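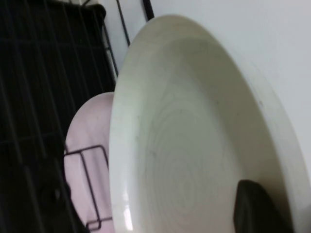
Large white plate, glazed, with a pale pink plate standing behind it.

Print this thread | E-mail this thread

Wodgate Residents' Forum > Shared Kitchen > Crockery

Marks on the large white plates

kitchen_desk_wodgate
Residents are asked to comment on the condition of the large white plates before the February inventory. The plate shown has faint gray rings in the well and a few tiny dark specks. Under the present rule, any plate with visible marks is withdrawn. The house holds 56 large plates, and 15 have been set aside on this basis.

Flomov
I request that the withdrawals be suspended. Rings of this kind may well lie in the glaze. A plate should be withdrawn for a chip or a crack. The rule as written would remove most of the cupboard.

second_floor_rep
I do not agree. The rings could equally be wiping marks, and specks on a plate are a matter of hygiene until shown otherwise. The plates should be washed again and inspected under the window.

Flomov
The kitchen notice already provides for a soak of 30 minutes. If the rings remain after that, will the second floor accept the plate as sound?

second_floor_rep
Yes as to the rings. Any speck that can be felt with a fingernail should still be recorded.

kitchen_desk_wodgate
Both positions are noted. The 15 plates will be soaked on Thursday and returned to the rack if the surface is smooth. The pink plates are not part of this review. Replacements from Brundstead will be ordered only for plates with damage to the rim.

Reader comments (2)

piatek_house: Piątek House adopted the fingernail test last winter and has retained it. We also stopped using the abrasive pads.

rack_b: Please confirm whether the small plates are covered by the same rule.

Related threads
Dish rack: order of stacking
Missing soup bowls, first floor
Descaling the kettle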